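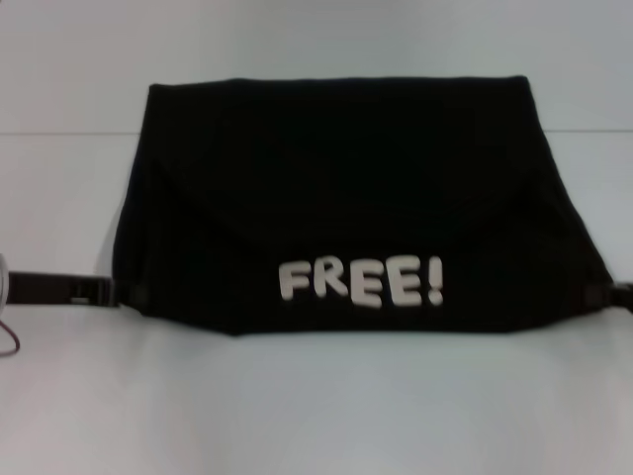

*Fig. 1. Black fabric pouch with "FREE!" on the front.*

My project was on what the word "free" does to people when they shop, and wow, I underestimated it! I made up two snack bar brands, Stinine and Kastano, and wrote an online survey in June. I was hoping for 1,000 answers and got 196 (I'm still happy with that).

Everyone saw the same two bars at the same prices, but half the people saw Kastano with a free sticker thrown in. Just a sticker – worth 9 cents, tops. In that group, 60 percent picked Kastano, and lots of them wrote that it "felt like a better deal."

My big weak spot is that most answers came from students in my own dorm, who will take anything free. Next time I'd post the survey outside campus and try a paid extra too, so I can tell whether it's the word or the sticker.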